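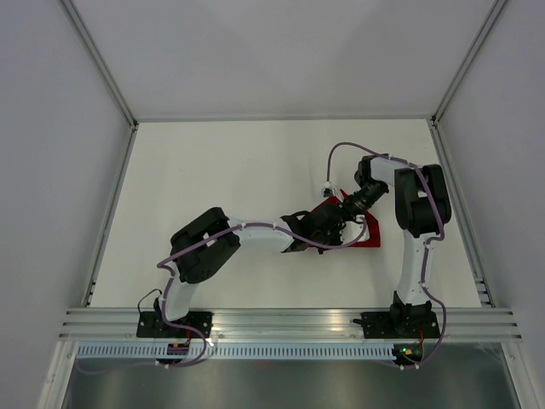
Architectural Historian, Survey and Records (fixed term, 22 months)

Salminen is looking for an architectural historian to join the team recording the timber and brick churches of the Urken valley. The post is based at our Fallov office, with regular site work from April through October.

About the project

The Urken survey covers churches, chapels, bell towers and parish halls built before the railway came through. Most have never been measured. A few were drawn by students a long time ago, and those drawings are useful but not always reliable, mainly where roofs and upper galleries are concerned. We are producing a written entry, a plan and a dated building history for each one. The finished records go into a public archive that anyone can search.

The first stage dealt with the lower valley. This post is for the second stage, which takes in the hill parishes. The buildings there are smaller and plainer, and many were altered when the congregations changed hands. You will find round-arched windows set into walls that were built for pointed ones, porches moved from one side to the other, and classical door surrounds added by local carpenters working from pattern books. Sorting out what was done when is the main part of the job.

What you will do

Visit and describe buildings, alone or with one of our two surveyors.
Read parish accounts, building contracts and letters, most of them handwritten.
Write entries to the house style. A typical entry runs to 700 words, longer for buildings with a complicated history.
Check measured drawings against your own notes before they are signed off.
Pick samples for tree-ring dating together with the lab, and fit the results into the written history.
Answer questions from owners and parishes.
Give two public talks a year in Fallov or in one of the valley towns.

Entries are kept in Zorance, our records database. You don't need to know it already. Training takes two days and is done in the first week.

What we need from you

A degree in architectural history, building archaeology, art history or a related subject.
At least two years of paid work recording or researching historic buildings. Museum and archive work counts if buildings were a clear part of it.
The ability to read a plan and section and to make a clear sketch plan on site.
Good plain written English. Entries are read by homeowners and roofers as well as by scholars.
A driver's license. Several of the hill parishes have no bus.
Willingness to climb ladders and work in attics and crawl spaces. Please tell us if this is a problem for you – some of the attic work can be shared out differently.

It would help if you also have

Some knowledge of timber framing, especially roof trusses.
Experience with old handwriting. We can arrange a short course for someone who is strong in other areas.
An interest in church furnishings. Pulpits and box pews are covered in the entries, though briefly.

Pay and conditions

Pay is 2680 a month before tax, paid on the last working day. Travel from the Fallov office to sites is paid, and there is an office car that can be booked. When a site is too far for a day trip, we cover a room and meals. There is a one-time payment of 300 toward boots, outdoor clothing and a headlamp. Hard hats and harnesses are supplied.

The working week is 37 hours. In the site season, days often start at 7:30 a.m. to make use of the light, and the extra hours are taken back in winter. Vacation is five weeks a year, and we ask that no more than two of them fall between May and September.

The post could be held at 80 percent by someone who wants shorter hours. It can't be done mainly from home, but writing days in winter can be worked from anywhere.

How to apply

Send the following in a single PDF:

A letter of no more than two pages, saying which kinds of buildings you have worked on and what your own part was.
A resume.
One piece of writing about a building, published or not. A report written for a client is fine if you have permission to share it. If it was written with others, mark the parts that are yours.
Names and contact details for two references. We won't contact them until after the interview.

Please don't send portfolios of photographs.

Applications go to the survey office at Salminen, using the address on our contact page, with "Urken historian" in the subject line. They must reach us by noon on the last day of February. Interviews are in March at the Fallov office and include a one-hour visit to a nearby chapel, where you will be asked to make notes and talk us through them. Travel to the interview is refunded on receipt of tickets.

The start date is in April. A later start, up to the beginning of June, is possible for someone who has to give notice – say so in your letter.

Applicants who were not selected for the lower valley post are welcome to apply again.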